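The slow supper, and other things I got wrong about evenings

For most of my adult life I treated the evening as a kind of leftover. Whatever the day hadn't used up went into it, which usually meant a plate of something eaten standing at the counter, an hour or two of looking at my phone while the television talked to itself, and then a guilty dash to bed long after I'd promised myself I would go. I didn't mind it, exactly. I just never thought of evenings as a part of the day you could have opinions about.

Then we moved out to Nondcombe, into the little house with the crooked porch, and my drive home got so short that I was walking in the door at a quarter past five with the sun still on the kitchen floor. The first week I felt like I had skipped school. I did what anybody would do with all that extra time, and wasted it thoroughly. I sorted a drawer. I sat down on the couch with my coat on. I ate crackers until I wasn't hungry and then made dinner anyway.

It was my neighbor Sabine Ackermann who put the idea in my head, over the fence, while I was pretending to know something about her beans. She grew up with what her mother called the slow supper, and she still keeps it most nights. You start early, you cook without hurrying, you sit down properly, and then (this was the part that got me) you do the dishes right away and the evening begins after that. I had always thought of the dishes as the thing standing between me and bed. She thinks of them as a sort of doorbell!

So I tried it, starting in August, when it was too hot to want to do anything else quickly anyway.

What I changed first

I moved supper up to six. That was all, for a while. I'd love to tell you I planned menus, but I made the same tomato and bean thing over and over, with bread from the bakery in Rarnbridge when I remembered to stop, and toast when I didn't. My phone went in the hall, on top of the bookcase, where I have to stand on my toes to reach it. That has turned out to be just annoying enough.

The dishes took longer to make peace with. I am a soaker by nature. I come from a long line of people who believe a pot will clean itself if you leave it alone and think well of it. For the first couple of weeks I stood there grumbling, and then one night I put on an old record my brother Zsolt gave me (well, half brother, Zsolt Illés, the musical one in the family) and I noticed I'd finished before the first side had. Now I have a dish record the way other people have a running playlist, and I get a little cross if somebody talks over the good song.
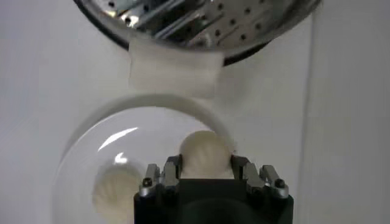

What happens after the dishes

Mostly, not much, and I've grown very fond of it. I walk down to the end of the lane and back. I write letters, real ones, to my aunt in Prata, who answers in purple ink and never responds to a single thing I asked her. I've been working on a jigsaw puzzle of a harbor, 2655 pieces, an odd number that bothered me more than it should have, and most of it is water. Some nights I find one piece and call it a success.

I'm not strict. When friends come over from Ratari we eat at nine and leave everything in the sink, and I sleep perfectly well. Last month I had a stretch of five nights in a row when I came home worn out and went straight back to the crackers and the couch. I told Sabine about it, expecting a bit of a talking-to, and she said her mother used to have weeks like that too and served everybody boiled eggs.

I do go to bed earlier now, though I never set out to. By ten I've had a whole evening and I'm ready to be done with it, and I read a few pages and turn off the lamp. My next project is getting through the winter this way, when it's dark by the time I've got my shoes off and the lane is all mud. Sabine says soup. I've already asked Zsolt for another record.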